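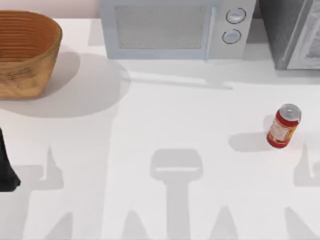
15th August
Grethe Hafstein, Vetar

The second reporting period of the food waste collection trial covered the Drilville and Jundton rounds and was delivered within the agreed budget. Both rounds ran on their published days except for one missed collection in Jundton, which was made good the next morning. The main obstacle to participation remains the space available in smaller kitchens, where an appliance such as a microwave oven already takes up part of the worktop and residents are reluctant to give over more of it to a caddy. A woven basket standing on the same counter, as some households keep, competes for the same space. The home visits planned for the next period will therefore deal with placement first and sorting second.

Collections

A total of 3,780 kg of food waste was collected in the period and delivered to the Lauritsen treatment site. Drilville contributed the larger share. Its streets are mostly terraced, with bins presented at the kerb, and crews complete the round without reversing the vehicle. Jundton has more shared bin stores, and access to these was uneven. Key codes for 3 of the stores had been changed without notice and the crew had to return for them later in the shift. Revised codes are now held by the depot and will be checked monthly.

Participation

At the close of the period 231 households were registered. Registration is a poor guide to regular use, so the presentation survey begun in the first period has been continued on both rounds. Results are recorded by street section and not by address, as agreed with the funder at the outset. Sections with shared stores cannot be surveyed in this way and are left out of the participation rate. We propose to report them separately by weight once the vehicle's weighing equipment has been recalibrated.

Contamination

Two loads were downgraded on arrival at Lauritsen, both from Jundton. The cause in each case was plastic film, chiefly bread bags used as liners. The leaflet says that liners must be compostable but does not say what to do when they run out. The wording has been changed to allow newspaper or no liner at all, and the new version went to print in the first week of August. No glass or metal was reported in either load.

Expenditure

Spending on vehicle hire and crew hours was in line with the profile. Printing ran slightly over because of the revised leaflet – this has been met from the underspend on replacement caddies. No transfer between main budget headings is requested.

Next period

Home visits will start in Drilville and move to Jundton when the survey there is complete. The supply of liners through the library counter will be reviewed, as stock was exhausted twice before the scheduled delivery. A decision is needed from the funder on whether flats above shops may be added to the Jundton round – the present agreement is silent on mixed-use buildings. Gate weights for both rounds are held at the Vetar office and can be supplied on request.

Last updated: 2 working days after close of period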